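Muvbridge Film Heritage Program
Progress report to the Wynne Fund, May 2020
Prepared by Digby Ruddock, project lead

Work completed

The grant supports the cataloging, scanning and public screening of the Potstead collection, a group of historical dramas and documentary shorts made by a regional film company and left to us by its last owner. The collection list now stands at 1629 items, counting reels, sound elements, scripts, press books and stills. All of them have a shelf number. The scripts and press books have also been matched to their titles, apart from one box where the labels had come off.

We have scanned 18 of the 40 titles named in the grant agreement. Most are dramas set during labor disputes and school integration fights, with a few courtroom pictures. Scanning was ahead of plan until April, when the lab at Gratberg cut back to one shift. The lab is holding four more titles and has them next in line.

The courtroom film listed as incomplete in our application is now complete. Reel five had been filed with a short subject of nearly the same name. It has some shrinkage but went through the scanner at the slow setting, and the lab did not charge extra for the second pass.

Place setting on the table, with the utensil caddy next to it. 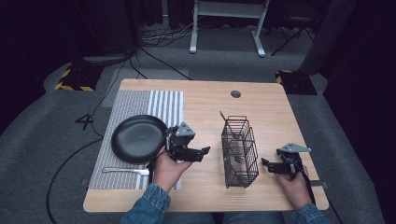
Screenings and discussion guides

Two public screenings were held before we suspended the series. The first drew 100 people, which filled the hall. Audience cards from that night asked for more background on which characters were real and which were made up for the story. We have changed the discussion guides to put that information on the first page. Each guide now has a short timeline, a note on what the script changed and a list of library books for further reading.

Three guides are finished and two are in draft. The drafts cover the mill strike drama and the film about a voter registration drive. A teacher reader thought the strike guide was too long for one class period, so we are cutting the section on the director's career and moving it to the website.

The remaining screenings cannot be held in the hall for now. We would like to offer the films online to registered viewers for a limited time. For titles where we own the rights outright this needs no further permission. Six titles have music that was cleared for theatrical showing only, and we have written to the publishers on each of them. Two have replied and agreed.
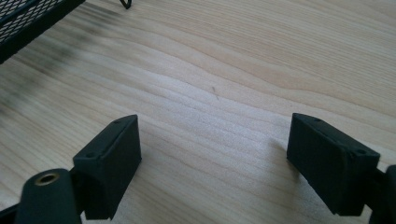 The online version will use the same introductions we recorded for the hall, with captions added. Captioning is the slowest part of the work. The dialogue in the older dramas is often muffled and the automatic captions get names and dialect wrong, so every line is checked against the script.

Budget

Spending is under plan in the travel and hall rental lines and over plan in captioning. We ask that the unspent hall rental be moved to captioning for the rest of the grant period. The total would not change. A revised budget sheet is attached.

Problems and changes

The oral history interviews with surviving crew members are on hold. Most of the people on our list are elderly and several do not use video calls. We have started phone interviews with two of them, a script supervisor and a costume assistant. The sound quality is acceptable for transcripts but too poor for use in a program.

The rights holder for one feature has asked for its removal from the list. We propose replacing it with the courtroom film described in the first section.

Next steps

Finish the two draft guides and send them to the teacher readers.
Collect the four titles from Gratberg when the lab releases them.
Get answers from the remaining music publishers.
Run a test of the online screening with staff and a small group of members.

Please let us know whether the budget change and the substitute title are approved, as both affect the order in which we send reels to the lab.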